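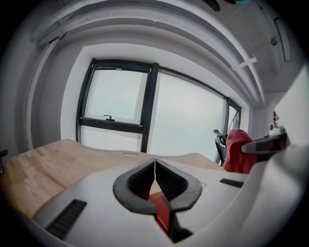
According to Raili Kinnunen, a gripping rule is only useful if the person holding the tool can check it in a few seconds. The **Eltham code** follows that view. It is a set of good-practice rules for hand-held grippers with two jaws, first issued by Cetico and now kept by Limsakul.

## Rules

The code has 4 parts: pads, grip, desk and records. Ribbed pads must be checked before each session and changed after 300 grips – sooner if a ridge is torn. Jaws are closed slowly on flat objects. Clothing and cables should be kept clear of the jaws.

## Use

Kendivine adopted the code in May and logged 2,662 grips under it. Keegan Rewi has criticised the pad limit as too strict for light work. The limit remains in the current edition.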